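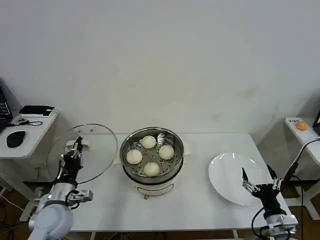

Photo: Tülin Aydoğan / Cerkedeo

Subject: Re: Open day at the Tristmont site - programme and places
From: Remzi Ertürk
To: Members' list

Dear members,

Thank you for the replies received so far. I answer Mrs Aydoğan's message on the list, as several other members have written with the same questions.

Tülin Aydoğan wrote:
> Dear Mr Ertürk,
>
> I attended the preview of the steamed bun demonstration and should
> like to bring a group from our catering course to the open day in
> June. Before I put their names forward, could you kindly confirm
> the following?
>
> The preview notice gave 72 places. Is that still the limit? Will
> visitors be able to stand near the table, or will they watch from
> the back of the room? Two of my students use wheelchairs and would
> need a clear view of the table top.
>
> I should also be glad to know whether the staff will take questions
> on the handling of the lid. My students work with steamers every
> day, and this was the part of the work that interested them most
> when I showed them my photograph: the left hand holding the glass
> lid upright by its knob, with the right hand over the plate and
> the four buns still on the tray.
>
> With kind regards,
> Tülin Aydoğan

The limit has been raised. The Tristmont site has agreed to admit 86 visitors, and 85 of these places may be booked through this list. The remaining place is kept for the speaker from Stumum, who will give the opening talk. Group leaders are asked to send one message with all names, and to state any dietary or access needs in the same message.

Visitors will be received in two parties. The first will enter the demonstration room at 10.00 and the second at 11.15. While one party is in the room, the other will hear the talk on the Guo programme, under which the two-handed kitchen tasks have been developed. The front row will be kept for wheelchair users and for anyone who needs to be seated. All other visitors will stand behind the line marked on the floor.

The task to be shown is the serving of steamed buns from an electric steamer to a plate. It is carried out with both arms, and visitors should expect the work to go slowly. Attempts that fail will be shown along with the rest, and the staff will not step in unless there is a risk of damage - we ask visitors to remain behind the line in either case. The buns used in the demonstration are not for eating. Tea and a light lunch will be served separately in the canteen.

Questions on the lid, the hands and the choice of task may be put to the Cerkedeo staff for fifteen minutes at the end of each party's visit. Photographs are permitted without flash. Members who wish to film should write to me beforehand.

Mrs Aydoğan's group has been entered provisionally, pending receipt of the names.

Yours faithfully,
Remzi Ertürk
Visits and Demonstrations, Cerkedeo

Contact the list owner | © Cerkedeo members' list | Back to top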